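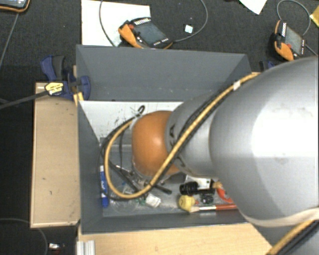 Liltton is delighted to announce that its tidy-up service for sheds, spare rooms and overstuffed kitchen drawers will be opening its doors in Sequeira this September, and we would like to invite everyone who has ever gone looking for a screwdriver and come back with a candle to pop in and say hello. The service is built on a very simple starting point, which we call the mixed bin. Every household has one, and so do most workshops: an open grey bin, say, with tools and small items lying loose together and a blue marker standing up by the side wall, where it has probably been since somebody last labelled something. We are very fond of the mixed bin, and we never ask customers to be embarrassed about theirs. All we ask is that they bring it along just as it is, without sorting it first, so that we can go through it together over a cup of tea.

Each visit lasts 2 hours and takes place at one of our long sorting tables. Customers tip out what they have brought, put like with like, and decide what is to be kept, mended, passed on or thrown away. Our staff are on hand the whole time to help with the fiddly decisions (there are always a few, and they nearly always involve a key that fits nothing) and to suggest a sensible home for whatever is left. Pens and markers are tried out on scrap paper, and tools are given a wipe before they go back.

The new Sequeira shop has 14 tables, five of them at a lower height for children and for anyone who would prefer to work sitting down. The children's tables have been set up with our friends at Kidora, who have put together a cheerful set of picture labels so that younger members of the family can join in and, we hope, remember afterwards where the sticky tape lives. Blunt or sharp tools are kept to the grown-up tables, and we would ask parents to check through their bins with that in mind before setting off.

Anything in good order that customers no longer want can be left with us for Givex, our swap shelf, which will stand just inside the front door. It is free to use and you do not need to have booked a visit to have a rummage – we have furnished a good part of our own staff kitchen from it over the years, including a very handsome teapot.

The shop will open at 10am, with the last visit of the day starting at 4pm. Bookings can be made at the counter, and families are welcome to share a table at no extra charge. Customers with more than one bin to get through may like to book two visits, with a good lunch in between.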